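3.2 Loading and unloading

Last updated: March

Laundry took up 58 of the 418 household episodes logged at Pelia. We coded each one from the first touch of the door to the return of the basket.
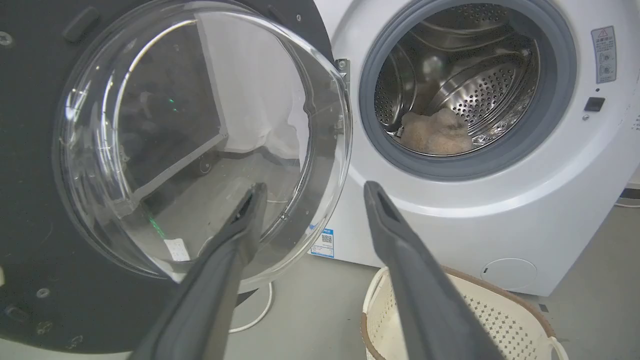
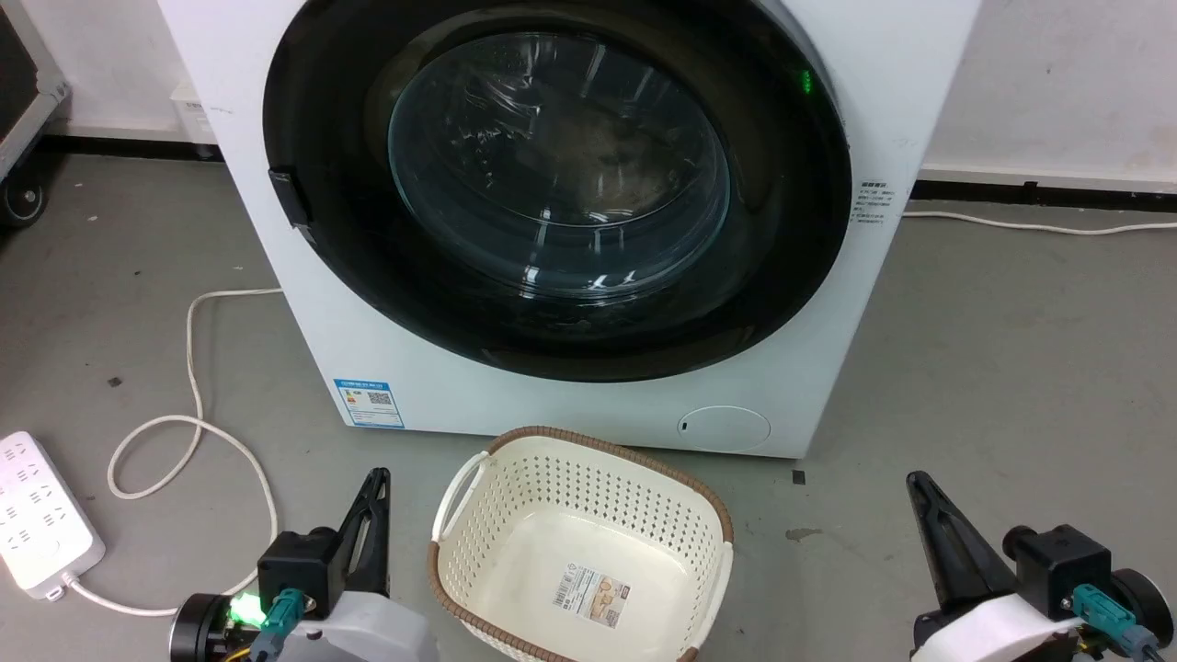
Figure 2. The front-loading washer, door open (first) and with a basket on the floor before it (second).

Small items were the ones most often left behind – 2 in 111 checks of the drum. Basket position was coded separately, as near or far.

Shares: 2 · Comments: 2

Lieven De Bruijn: Were socks coded one by one or in pairs?

Negri: Table 4 has the wrong total for "far".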